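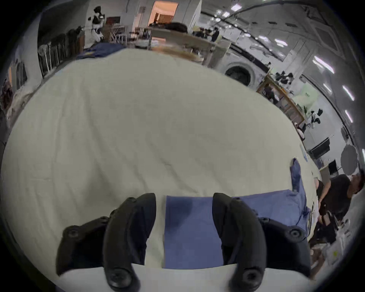 Progress report on the garment care and folding work, Moltmont room
Prepared for: Isora, grants office
Prepared by: Balthasar Mayrhofer
Date: July 13, 2021

Dear colleagues,

With this report I inform you about the second period of our work. The first report covered the rent of the room and the purchase of tables, so I will not repeat these points.

1. Work done

In this period we handled 700 pieces of clothing. Of these, 246 were trousers and jeans, and the others were mostly shirts and other tops. All pieces came from the Innes collection point and go back there after folding. The sorting is now done by type first and by color second. Before, we did it in the opposite way, and many pieces had to be moved twice.

The jeans are the easiest part. They keep their shape and they can be folded in a flat rectangle with the waistband on the outside. The thin blue garments take more time. The cloth is soft, the narrow parts turn over themselves, and a fold which was straight at the start is often not straight at the end. For such pieces we now ask that the garment is first spread flat on the table and only then folded.

2. The room

We keep 2 kinds of table covering, white and green. The people at the tables prefer the green one for lighter clothes, as the edges are easier to see. For the darker clothes the white one is better. Both get wrinkles, and I would like to iron them more often than we do at present.

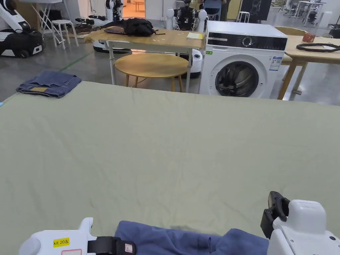 Folding table with green cloth, jeans at the back left; wooden table and washing machine behind.

The washing machine stands close to the tables, and this saves a lot of walking. The wooden table next to it was planned for finished piles, but it became a place for bags and note paper. I have asked that it is cleared at the end of each day. The result is not yet regular.

3. Difficulties

The delivery of shelves from Nandow is late. Until they arrive, the finished piles stay in boxes, and the lower pieces get pressed creases. We had to fold 69 pieces again for this reason — it is not a large number, but it is work paid two times.

4. Money

The spending is inside the plan, except for the table coverings, where we bought one more of each color. I propose to take this amount from the line for small furniture.

5. Next period

We will begin with towels and bed sheets. For the sheets a longer table is necessary, and I will send the offer separately. The final report is planned for December, as agreed.

With kind regards,
Balthasar Mayrhofer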